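Saturday, May 31, 2025
Bench notes, label adhesive trials

Second round on the paper labels for the Zisville order. The April batch lifted at the corners after a night in the cold room, and Thodoris Deligiannis wants an answer before we cut any more stock.

Set up 4 strips on glass, each 100 mm long. Two with the Weveo starch paste as supplied, one with the paste thinned with water, one with the old casein glue from the Andville shop. Brushed on, pressed with the rubber roller, left under the board until after lunch.

Starch as supplied: flat, no bubbles. Peeled one from the short end and the paper tore before the glue let go. Kept the other for the cold room.

Thinned starch: cockled badly while drying. Edges up along one side. I may have had the brush too loaded, so worth one more try before ruling it out.

Casein: good grab but it yellowed the paper along the overlap. Fine under a dark print, no use for the cream stock. Also smells. Lid back on tight, please.

Moved the remaining starch strip and the casein strip to the cold room at 3. Will look at them Monday – do not wipe them down if you are in before me, I want to see where the damp settles.

Grain direction again: the April labels were cut with the grain running up the label instead of around it. Checked the offcuts by wetting a corner and they all curl the wrong way. That could be most of the trouble, glue aside. Filip has the cutting sheet and it needs changing before the next run. I have written it on the sheet in pencil but the copy on the computer is still the old one.

Still to do: same test on bare tin and on lacquered tin. Curved corners are where I expect lifting. We are out of wide roller sleeves, 2 on order.

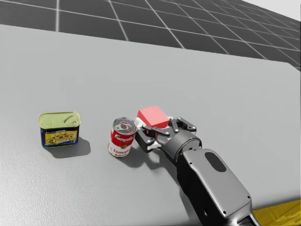 Rectangular meat tin with rounded corners, pull tab on the lid.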